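The Prerkau Inheritance

My aunt left me a hotel in Prerkau, which sounded grand until I found Prerkau. The bus driver had to be reminded that he stopped there.

The hotel had 70 keys and a good many fewer rooms. The lawyer, who smelled of cough drops, slid the whole ring across to me with the relief of a man handing back a baby. There was also a debt of 2678 to the Sayegh laundry, for sheets.

"What sheets?" I asked.

"That is the position your aunt took," he said.

I spent my first night in the lobby, because the lobby had the stove. At six in the morning an old woman came in, sat down, and ordered an egg. I told her we were closed. She said my aunt had been closed for eleven years and had always managed an egg. I went and found an egg.

By the end of November I had four regulars, all of whom wanted eggs and none of whom wanted a room. One paid in firewood. Another paid in advice, chiefly about the firewood.

Then the man from Skunoto arrived, in shoes that had never met our street. His company bought hotels. He offered me 500 a month for the view, which he had apparently seen in a brochure, and asked if he could look at it.

I took him upstairs. It was foggy. We stood at the window together for some time. 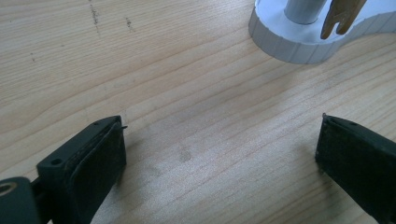
"And on a clear day?" he said.

"The laundry," I told him.

He wrote that down and crossed it out. On the way to the bus he stopped in the lobby, where the old woman was arguing with her toast, and asked whether the kitchen was still serving.

He stayed nine days. I charged him 987 and sent most of it across the road to Sayegh, who returned a receipt and, in a neat brown parcel, thirty-one sheets.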